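Our entry for the Salinas student meet is the cup task: pick up a clear plastic cup, move it, set it down upright. We logged 166 attempts in August, and the club wants 30 clean ones in a row before we change anything else.

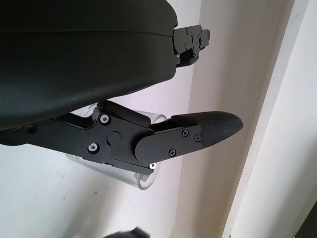

*Last changed: 23 Sep 2026*

The textured fingertip pad stays for now. Grip force is capped in Forkeck, our control script – one number, set at the top of the file. Thin plastic flexes, so closing width is a poor measure of contact.

Next job is checking the screws on the finger plates, then rerunning the set at the lower speed.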